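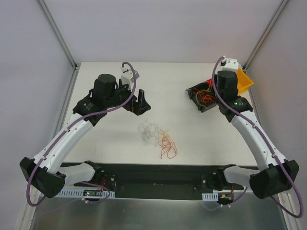
Efren Lacson on Talavera and the Long Road Home

Efren Lacson wrote the first chapter of Talavera at his sister's kitchen table, and it is the only chapter that made it into print unchanged. The novel follows a ferryman's son who leaves his river town in 1898 to carry letters for a rebel captain, then spends 400 pages trying to get back.

"I started with the walk home," Lacson says. "I knew he would arrive too late for something. I didn't know what until the second draft."

The book took nine years. For most of that time Lacson taught high school history and wrote before class. He filled 20 notebooks, which he still keeps, and threw out a complete version told by the captain.

"The captain was too sure of himself," he says. "He explained the war to everybody. The boy only knows what road he is on and whether he has eaten."

His editor, Cherry Mae Dagdag, asked for one large change. In the early drafts the boy's mother died before the story opened. Dagdag wanted her alive.

"She was right, and I argued with her until September," Lacson says. "Then I wrote the mother's letters in two weeks. Those are the pages readers write to me about."

Much of the daily detail came from Ronaldo Dela Peña, a retired boatman who was 84 when they first met. He showed Lacson how a loaded ferry is poled against the current and corrected him on ropes, mud and the price of rice.

"He read the flood chapter and said my river was running the wrong way – I had the town on the other bank," Lacson says. "I had to redraw my map and fix every sunset."

The battle scenes are short. Lacson says he cut them because letter carriers mostly heard the fighting from somewhere else, and he wanted the reader to stay with the boy.

He is now working on a second novel, Matia, about the ferryman's daughter, who gets only a few lines in the first book. It begins the morning her brother leaves.

"She stayed and ran the boat," he says. "I have six chapters. The captain is not in any of them."

Talavera comes out in paperback on 5th January.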